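Informe final de prácticas
Alumna: Anoma Marikar
Tutor: Fermín Villalba
Entregado el 2021-06-06

# Recogida de demostraciones para un robot de mostrador

## 1. Punto de partida

El trabajo que presento trata de la recogida de ejemplos para un sistema de aprendizaje por imitación. El sistema debe aprender tareas sencillas de recepción: coger un objeto de encima de un mostrador o de una mesa, sostenerlo sin que se caiga y entregarlo a una persona. El modelo que se entrena con estos ejemplos lo desarrolla Theophilus Eshun en su tesis, y no forma parte de mi informe. Mi parte era conseguir los datos, revisarlos y describir los problemas que encontré.

Al principio pensé que recoger datos sería la parte fácil del proyecto. Después de las primeras semanas cambié de opinión. Un ejemplo mal grabado no se nota el día que se graba, se nota mucho más tarde, cuando el modelo aprende un gesto raro y hay que buscar de dónde lo ha sacado.

El proyecto lleva el nombre de Undholm y empezó en diciembre, antes de mi llegada. En esa primera etapa mis compañeros grabaron solamente en el laboratorio, con una mesa vacía y un fondo liso. El modelo entrenado con aquellas grabaciones funcionaba en el laboratorio y fallaba casi siempre en otro lugar. Por este motivo se decidió grabar en puestos de atención reales, con las cosas que la gente tiene encima de la mesa.

## 2. Método de grabación

Cada ejemplo se llama episodio. Un episodio empieza cuando la mano del robot está en la posición de reposo y termina cuando el objeto ha sido entregado o cuando el operador declara el intento fallido. El operador mueve el brazo a distancia y ve lo mismo que ve la cámara de la cabeza. Guardamos tres cosas:

- el vídeo de la cabeza,
- las posiciones de las articulaciones del brazo y de la mano,
- una frase corta que describe la tarea, por ejemplo «entrega el teléfono a la persona sentada».

La frase la escribe el operador antes de empezar, no después. En las primeras sesiones la escribíamos al final y pasaba que el texto se adaptaba a lo que había salido. Si el operador quería coger un cable y cogía una caja, escribía «coge la caja». Pascual Daza se dio cuenta al comparar los vídeos con sus propias notas, y desde entonces el orden está fijado en el protocolo.

Para sincronizar las señales usamos un programa propio que en el grupo llamamos Driletti. Da bastante trabajo al arrancar, pero una vez en marcha no perdió ninguna grabación completa. Lo que sí se perdió algunas veces fueron los primeros instantes del vídeo, y esos episodios los he excluido.

## 3. Los datos

La meta acordada con el tutor eran 800 episodios válidos. En total grabamos 1.256, y después de la revisión quedó claro que la meta se cumplía con margen. De los episodios válidos aparté 200 para la evaluación. Estos no los ha visto el modelo durante el entrenamiento y tampoco los usé para ajustar los criterios de revisión.

La revisión la hicimos dos personas, Pascual y yo, por separado. Cuando no coincidíamos, mirábamos el vídeo juntos y decidíamos. Los motivos más frecuentes de rechazo fueron los siguientes:

1. La mano tapa el objeto durante todo el agarre y en el vídeo no se puede comprobar qué dedos lo sujetan.
2. El operador duda demasiado tiempo. Un poco de duda es aceptable, pero el modelo aprende también las pausas.
3. La frase no corresponde con la tarea.
4. Una persona ayuda al robot sin querer, por ejemplo adelantando la mano antes de tiempo.

El cuarto motivo me parece el más interesante. Las personas son amables con el robot. Si ven que el objeto se acerca con lentitud, estiran el brazo y lo cogen. Fidel Espinoza propuso pedirles que siguieran con su trabajo hasta que el operador diera el aviso, y con esta instrucción los rechazos por ayuda bajaron mucho.

## 4. Grabar en un puesto de atención

En un puesto de atención hay objetos que no pertenecen a la tarea. No los retiramos. El modelo tiene que aprender a ignorarlos, y para eso deben aparecer en los ejemplos. También hay cables, reflejos en los metales y materiales transparentes, que son difíciles para la cámara. La persona del puesto trabaja normalmente y muchas veces su cara queda fuera del vídeo, lo que además nos facilitó la cuestión de la privacidad.

El teléfono fue el objeto más difícil de agarrar de toda la lista. Es plano, oscuro, y la mano del robot también es negra, de manera que el borde entre los dos se distingue mal. Hicimos muchos episodios solo con este objeto, cambiando la inclinación y la altura.

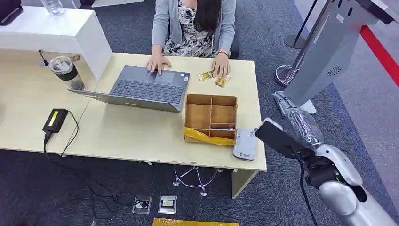 ## 5. Dificultades

La primera dificultad fue la fatiga. Manejar el brazo a distancia cansa la vista y la calidad baja sin que el operador lo perciba. Al ordenar los rechazos por la hora de grabación vi que se concentraban al final de las sesiones. Desde entonces hicimos turnos más cortos, con cambio de operador.

La segunda fue la posición de la cámara. Si la cabeza del robot se inclina de forma diferente entre una sesión y la siguiente, los episodios no son comparables. Theophilus quería cierta variedad y yo prefería una posición fija. Acordamos anotar el ángulo al inicio de cada sesión y no tocarlo hasta el final.

La tercera es mía: durante varias sesiones guardé los episodios fallidos en la misma carpeta que los válidos, con la idea de separarlos más tarde. Separarlos me costó una semana entera. Ahora Driletti pregunta el resultado antes de cerrar el archivo.

## 6. Qué falta por hacer

Los episodios recogidos contienen casi siempre entregas con una sola persona sentada. Faltan personas de pie y faltan entregas con interrupción, por ejemplo cuando alguien llama a la persona y ella gira el cuerpo. También convendría grabar con la mano izquierda del robot, que en esta campaña no se utilizó.

Dejo en la carpeta del grupo el protocolo en su versión 2, la tabla de revisión con las decisiones de los dos revisores y la lista de episodios excluidos con su motivo. Quien continúe el trabajo debería empezar por leer esa lista y ver los vídeos que corresponden al primer motivo de rechazo, porque el criterio escrito todavía es ambiguo y Pascual y yo lo resolvimos muchas veces hablando.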